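Retrofit talk, builders' evening – speaker notes
Fulgencio Montes, Palacios

Slide 1. Title
Say who I am and what we do. Palacios is a small contractor, mostly row houses and small apartment buildings built before the war. Tonight is one job: the rear wing at Okow Street. Thank Anselmo for letting me use his drawings.

Slide 2. The building
Three floors, brick, timber joists, shallow stone footing. The rear wing was added later than the front and never properly tied to it. You could put your hand in the gap at the top floor. The owners wanted two more bedrooms and a kitchen that didn't flood.

Slide 3. What we found
Opened up the floor in October. Joist ends on the north wall were soft for the first 8 inches. Downspout had been draining into the wall for years. Say that the survey missed this and that I don't blame the surveyor, the boards were down and there was a cabinet over the worst of it.
Pass the joist sample round here. Get it back before slide 6. 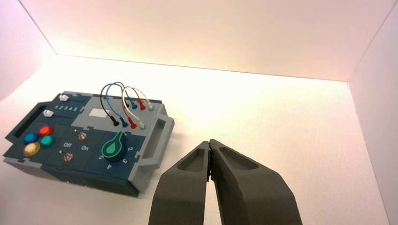 Slide 4. Options
We priced two. First was to take the wing down and rebuild. Second was to keep the brick, replace the joists and tie the wing back to the main house. Anselmo Barroso drew both, and the second came in cheaper even with the steel. The owners also wanted to keep the old windows, so that settled it.
Skip the cost table if we started late. People can ask for it.

Slide 5. Sequence
Order of work matters more than anything else I'll say tonight. Gutters first. Then shoring on the ground floor, then second, then third. Joists replaced in pairs from the back wall forward. No masonry work above anyone's head while joists were out.
We put in 169 joist hangers. The supplier, Pladgate, sent the first batch in the wrong width and we lost four working days. Mention that we now measure ten joists on every old job before ordering. They vary by more than you'd think.

Slide 6. Tying the walls
Stainless rods through the party line, resin set, plates on the inside only. The city didn't want plates on the street side and neither did the owners. Test pulls on every fifth rod. Two failed, both in soft mortar near the chimney, and we redrilled lower down.
Drawing on this slide is small. Read the spacing out loud.

Slide 7. Damp
Lime plaster on the north wall, 50 percent of it new. Leave it alone for the winter. The painter wanted to go in early and we said no. One coat went on in the stairwell before anyone stopped him – it has since come off.

Slide 8. Controls and wiring
Keep this short, it isn't my trade. Zivow did the electrical work and the ventilation controls. All the runs are in the new floor void, with access panels at each end. If you're opening a floor anyway, get the electrician in at the planning stage. 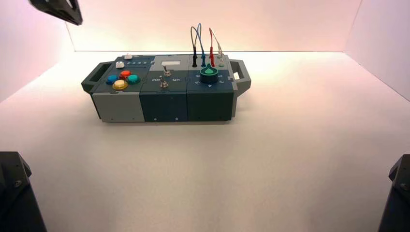

Modular task board with a handle at each end.

Slide 9. What I'd change
Order the steel earlier. Get a proper opening-up survey before the price is fixed, even if the owner has to pay for it separately. Put the dumpster in the alley, the neighbors were right about that.
We carried a contingency and used 100 percent of it. On the next one I'd ask for more.

Slide 10. Questions
Likely ones: why not screw piles, how long the family was out, who signed off the rods. Anselmo takes the structural ones. If it's quiet, ask who else has worked on that side of the street.
Hall closes at 9:30, stop by 9:15.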